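Pondholm Traveling History Kit: The Old Ferry Post at Tuvthorpe
Set-Up Guide, Section 3: Putting Up the Display

By the Pondholm loans desk
Updated February

Welcome back, and thank you for getting this far. If you worked through Section 2, you have the crates open, the packing list checked off, and a fair idea of which wall you want to use. This section takes you from there to a finished display that visitors can walk along, from the first ferry crossing at Tuvthorpe to the day the garrison moved out and the farmers came for the stone. Two people can do it in an afternoon, and three can do it with time left for coffee.

Before you start

Please read the whole section through once before you lift anything. We know how tempting it is to begin with the map (everyone loves the map!), but the map goes up near the end, and hosts who hang it first generally have to take it down again.

You will need a stepladder, a tape measure, a pencil, a soft dry cloth, and the Burkulent rail set, which travels in the long flat crate. The small hex key is taped inside the lid. Put it back there when you finish, please, as the next host will be looking for it.

CAUTION: The document facsimiles are printed on real rag paper and they mark easily. Wash and dry your hands before opening folder B, and keep drinks on another table altogether.

Setting up the rails

1. Lay all the rails on the floor in front of your wall, in the order you plan to use them. Each one has a letter stamped on the back, and the letters run left to right as the visitor sees them.

2. Stand the two end posts first. Turn the feet outward until the post stops rocking. Old buildings often have sloping floors, and ours certainly does, so the feet have plenty of thread to play with.

3. Hook rail A into the left-hand post and push down until it clicks. Carry on with the remaining rails. If a rail goes in without a click, lift it out and try again instead of leaning on it.

4. Tighten each joint with the hex key, a quarter turn past snug. More than that will strip the thread, and a replacement joint takes a long time to reach you.

NOTE: Hosts with a plaster wall sometimes ask if they can screw the rails straight into it. Please don't. The system is made to stand by itself, and in a listed or historic building you would need permission for every hole.

Hanging the story panels

5. Take the panels out one at a time, starting with "Before the Ferry," and hang each from its two upper clips. The panels tell the story in order, and a visitor who meets the fire before the building of the barracks will be confused for the rest of the visit.

6. Leave a hand's width between panels. It looks like a lot when you are standing close, but from across the room it reads nicely, and it gives people somewhere to rest their eyes.

7. Hang "Life Inside the Walls" at a height that suits a child of eight or so. This is the panel with the bread oven, the laundry lists, and the account of the goat, and in our experience it draws the youngest visitors straight away. The text gives the population of the post in its busiest year as 400, counting soldiers, families, ferrymen, and the traders who wintered outside the gate. School groups like to compare that with their own school.

8. Wipe each panel once with the dry cloth. No sprays, not even the gentle kind.

When all the panels are up, walk along the display from the beginning at a visitor's pace and read the headings out loud. It feels a bit silly, but you will catch a panel out of order this way much sooner than by looking.
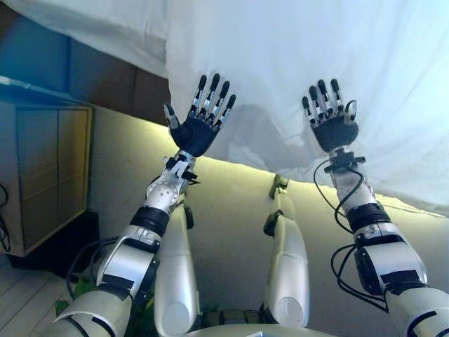 Hanging the river map

9. Unroll the map on a clean floor, printed side up, and let it relax for half an hour. It has been in a tube and it will want to go back to being one.

10. Slide the wooden batten through the sleeve at the top of the map. The end with the brass cap goes on the right.

11. With one person at each end, lift the batten onto the two tall hooks. Go up together and come down together. Please don't try this step alone, however handy you are.

12. Check that the compass rose is near the lower left corner. If it isn't, the map is upside down. The river bends in such a way that it looks quite convincing either way up, and we have had photographs sent to us from an opening evening to prove it.

CAUTION: Keep the map out of direct sun. The blue of the river is the first color to fade.

Setting out the document table

13. Place the facsimiles from folder B under the clear covers. The order doesn't matter much here, though we like to put the quartermaster's ledger in the middle, open to the page recording 2130 bushels of corn received by boat. People bend down to read it and start talking to one another, and a good deal of the fun of these evenings begins that way.

14. Put the ferry petition beside the ledger, and the typed transcript next to it. The handwriting is hard going for most of us.

15. Set out the visitor book and at least two pens.

If something isn't right

A panel hangs crooked: one clip has probably slipped behind the rail. Lift the panel off and start again with both clips in view.

The end post leans: check the feet before you touch the joints. It is nearly always the feet.

A facsimile is missing: look in the back pocket of folder B, then call us. Ask for item 516 if it is the petition, which is the one that goes astray.

Once everything is standing, go on to Section 4, Talking with Visitors. Taking down and repacking are covered in Section 5, and the order is different from the one you might expect, so do give it a read on your last day and not after.

Reader comments (3)

Uchida library host: We used the kit in our reading room and the letters on the rails were a great help. Rail D was a stiff one. A little patience did it.

Retired teacher: Could the ledger transcript be printed larger? My group had to pass one copy around. They loved the goat.

First-time host: Set ours up on a Tuesday with my sister, took us around five hours with lunch. We did hang the map first. You did warn us.

Pondholm Traveling History Kits | Loans desk extension 2699 | Copyright Pondholm. Hosts may copy these pages for their own helpers. | Back to top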